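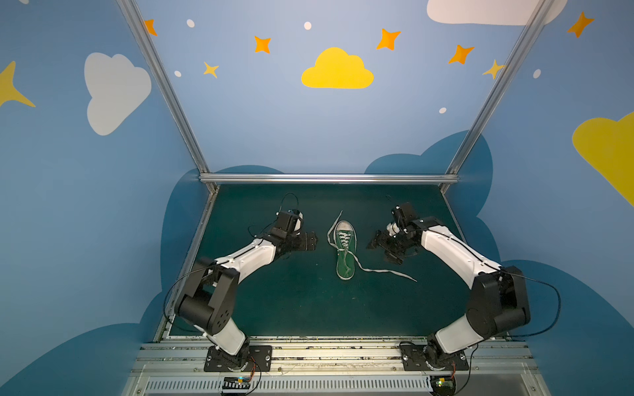 Istar lace set, README

Rough notes so people stop asking me in the hallway. Will clean up later.

Two arms, one shoe. Task is shoelace tying on a green canvas high-top. The point of the set is to compare finger designs on the same arms, same cell, same shoe. Two finger sets so far: Stornitz (the stock ones) and Rornano (longer, pointier on paper, see notes). Controller is the same build for both.

Contents

1,758 episodes total. 600 of those are Rornano, the rest Stornitz. Yes it's lopsided, Rornano fingers came late. Don't train on the raw mix and then report per-finger numbers, weight it first.

Each episode has fixed view, both wrist views, joint positions, gripper opening, finger label. Finger label is per episode, never changes mid episode.

Views

Fixed view sees the whole cell and both bases. Good for coarse reach and for spotting arm to arm contact. Bad for laces once the two grippers close in over the shoe, they block pretty much everything you care about.

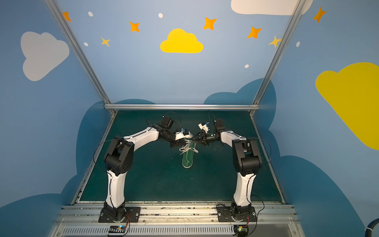
Can I train on the fixed view only?
You can, and it'll learn the approach fine. Grasp on the lace gets bad fast, because the pinch is hidden most of the time. Use at least one wrist view.

Wrist views are mirrored setups but NOT mirrored images. Left and right were mounted by hand, angles differ a little. Calibration is in the calib folder, one file per wrist. If you flip one to augment the other, flip the actions too. Somebody will forget this. I did.

Wrist exposure was left on auto. Expect jumps when an arm swings and the wrist cam catches the ceiling light. Fixed view doesn't do this.

Finger notes

Flat laces are harder than round. They fold under the tip and then you're holding one layer when you think you have two. Gripper opening alone won't tell you, the difference is down in the noise on these servos. Look at the wrist view of the opposite arm, that's the one that shows the pinch.

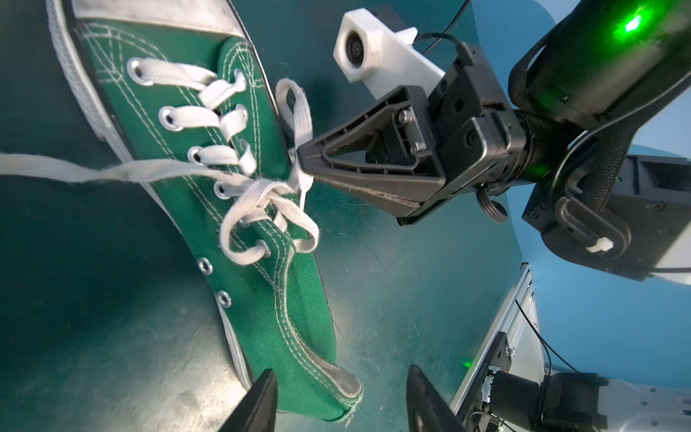
For the same reason the success labels were done from wrist video, not from servo current. Tried current first on Tuesday, gave up by lunch. 67 episodes got relabeled after that. They have relabel = 1 in the index so you can drop them if you don't trust me.

Pulling tight: both arms have to pull or the shoe just rotates. One arm pull episodes are in there, marked slip. Keep them if you want failures.

Grip pads wear. Pad swap every 22 sessions, swap count is in the index. If you see a drop in grasp rate right before a swap thats the pads, not your model.

Known problems

- timestamps on the right wrist lag a bit at episode start, trim the first few frames
- a handful of episodes end with the lace caught on a finger and the operator stopping. labeled fail
- shoe start pose is not randomized much. Toe direction does vary, check before you assume anything
- empty eyelets: we don't lace all the way to the top. Don't file a bug
- lighting in the room beyond the cell is whatever it was that day
- wrist views look out past the cell so backgroud is in there, crop or mask if your policy latches onto it

Not included

Depth. Force at the fingertips. Any third finger design, Mtshali are cutting a softer one and it'll go in a seperate release when it's here. Don't merge it with this one, pad thickness is different and the opening values won't line up.

Comments from review, pasted so they don't get lost
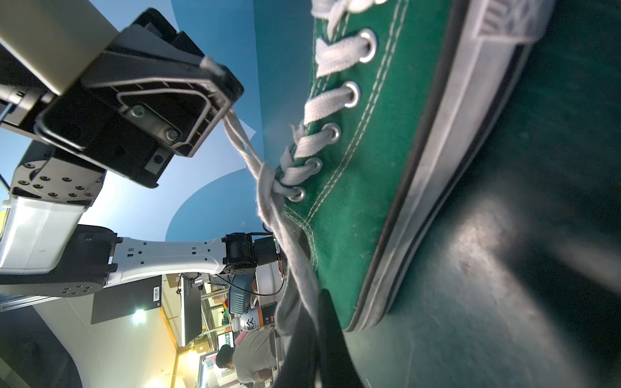 Touran Amini: I'd split slip into two labels. Slack on the near strand and the lace sliding out of the tip are different failures, and the second is the one that tells you something about the fingers. Also please put finger version in the episode name, I keep opening the index just to check.

Second part done, names now start with S or R. First part is open. Would mean watching every slip episode again, so after the next pad swap maybe.

Loader

Run check_index before anything else. It complains about missing wrist files, and about calib files older than the last remount. If it complains about calib, use the newer one.

Split is by session, not by episode. Leave it that way, neighboring episodes look nearly identical and you'll get a val score that's way too nice.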